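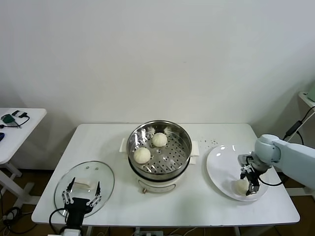 Two pleated buns in the steamer basket, lid off.

Mancuso Bun Flour, 3 kg sack
Item 1416

Bun flour is a dull thing to get excited about, and we have tried to stay calm. Mancuso is a soft, low-protein wheat flour, milled fine and sieved twice, for people who want their steamed buns white and fluffy and are tired of making beige ones that could prop open a door. It has no raising agent in it. You add your own yeast, and you take your own blame.

Why not use bread flour? You can. Plenty of people do, and they get a chewy bun with a strong opinion of itself. Plain flour from the supermarket is closer, though it varies from bag to bag. Mancuso is blended to behave the same way each time, so if your dough goes wrong you will at least know where to look.

What it's good for
Steamed buns, plain or filled. Flower rolls. Soft sponge cakes, if you can bear to use it on something that goes in an oven. It makes a poor sourdough and a worse pizza, and we have had the emails.

Basic dough
597 g Mancuso flour
300 ml lukewarm water
6 g instant yeast
40 g caster sugar
A spoonful of plain oil

Mix, then knead until smooth. This takes longer than you think -- when you're sure it's done, give it another two minutes. Leave it covered until it has puffed up well, knock it back, divide, fill and pleat. Let the shaped buns rest again on squares of baking paper before they go over the water. Leave space between them, as they grow, and two buns that have joined in the steamer never part on good terms.

Steam over a medium heat. Turn off, wait a few minutes, then lift the lid slowly. Whipping it off to admire your work is how you get wrinkles.

Storage
Keep the sack somewhere cool and dry, rolled shut or tipped into a tub. Best used within six months of opening. It picks up smells, so not next to the onions.

Details
Weight: 3 kg
Ingredients: wheat flour
Allergens: contains wheat (gluten)
Packed in: paper sack with a stitched top that opens beautifully if you pull the correct thread, and not at all if you pull the other one

Delivery
Sent by Nestska Foods in a plain box. One sack per box, however nicely you ask.

Goes with
Trumus instant yeast, item 171
Mesasau red bean paste, smooth or coarse

Page updated 3/12/19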